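# Off-season at the lake: what I wish I'd asked before booking 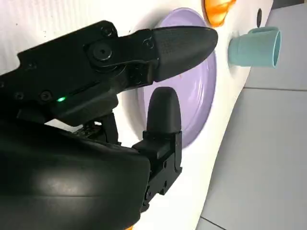

*By Rochelle Dunleavy*

I booked our cabin at Ollow in the middle of a work call, which should tell you how much research went into it. My sister had sent the link, the price was 400 for the whole stay, and there was a dock. I am very easy to sell to when there's a dock! So I paid the deposit and went back to pretending I was listening.

Ollow, if you haven't been, is the small lake past Brikton, the one with the general store that closes at lunch. In July you can't get near it. In December the rentals are mostly empty and the owners would love to hear from you, and I think more of you should go. But off-season is its own thing, and I learned a few bits the slow way.

First, the road. The listing said "easy access," and in summer I'm sure it is. The last stretch is gravel and it goes down, and then you remember at the end of the week that you also have to go back up. We were fine in my sister's car with the good tires. Mine would still be there. Ask the owner who plows and what time they do it, and ask it before you pay (I asked from the bottom of the hill).

Second, the heat. Our place had baseboard heaters and a wood stove, and the owner, a very patient man named Fermín Maldonado, had left a full rack of wood on the porch. Lovely. What the listing didn't mention was that the cabin sits at a low setting between guests, so it takes hours to warm up. We got in at suppertime on Thursday and ate our soup in our coats. When I mentioned it, Fermín told me he'll happily turn the heat up the morning you arrive if you text him. He does it for the regulars. So text him! Or text whoever yours is. I've since tried this with two other owners and both of them said yes right away.

Third, and this one is for anybody who likes to cook on vacation – bring the boring stuff. Salt, oil, coffee filters, a sharp knife. Summer guests leave half a pantry behind them, and by winter it's been cleared out. We had a beautiful big kitchen and one tea bag. The store in Brikton does carry most things, but I've told you about its hours, and the Soler bakery next door is weekends only until spring. Their cinnamon rolls are worth planning around, by the way. We drove over twice and the second time I bought 12 and told myself they were for the neighbors.

A word about booking sites. I found the cabin through Zirton, and it was painless enough, but the fees got added on the very last page and I grumbled about it the whole drive. A lot of the owners up there also take bookings by phone, and some will knock a night off if you stay through the middle of the week. I'm not going to tell you which way to go. The site gives you somewhere to complain if things go wrong, and the phone gives you a person who knows where the fuse box is. I did our next stay by phone and had it settled in ten minutes, including a long chat about his dog.

Do look at the cancellation terms either way. Ours let us move the dates once for free if the weather turned, but only with 3 days' notice, and I don't know about you, but I've never had a snowstorm give me that much warning. If you're coming from far off, I'd ask for something looser in writing. An email is fine.

And what do you do there all day? Well, we walked. The path around the near side of the lake is flat and takes a morning if you stop a lot, which we did. We played an awful lot of cards. I read a whole book and part of another one. The dock was too icy to go out on, so I looked at it from the window with my coffee and was perfectly happy.

We've already put our names down for the same week next winter. If you've stayed up at Ollow yourself and have a cabin you liked, reply to this and tell me which one – I'm putting together a list for the spring issue, and so far it has two cabins on it and one of them is ours.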